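Budgeting for a Bench Robot (Before You Fall in Love With One)

The arm is the cheap part. I know how that sounds when you have a browser tab open with a number in it that would cover a used car, but stay with me. Promport wanted 3000 dollars for the little arm I had my eye on, and by the time mine could pick anything up I had paid for a good deal more than an arm.

Start with the gripper, because the listing photo always shows one and the price usually leaves it out. Mine was another 600. Read the line that says "end effector sold separately" out loud, twice, with your spouse in the room. Then check what the fingertips cost to replace. Pads wear, they get glue on them, and one day you will close them on a hot pan.

Next, measure your table. Write down the reach of the arm and draw that circle on the surface in chalk. Whatever you want it to pick up has to live inside the circle. A dish rack along the far edge looks close enough to a person with shoulders – get the tape measure anyway.

If the seller offers simulation software, use the free trial before you order. An afternoon of moving a pretend gripper over a pretend table will tell you plenty about your real one. 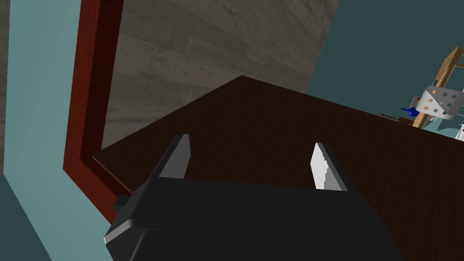 Simulated gripper and wooden tabletop, with the rack over on the far side.

Things that belong in the budget and never make it there:

A mounting plate and decent clamps. Your good table will not thank you.
A power strip with a switch you can reach without leaning over the arm.
Spare finger pads, two sets.
Shipping both ways, in case of regret.

Used is fine. I found a Carasari gripper for less than half of new, and it only smelled slightly of somebody's garage. Ask for the cable. Ask again for the cable.

Last, hold back 700 for the first 6 months and don't touch it. Mine went on a longer cable, a second plate and a new lamp. The lamp was my fault.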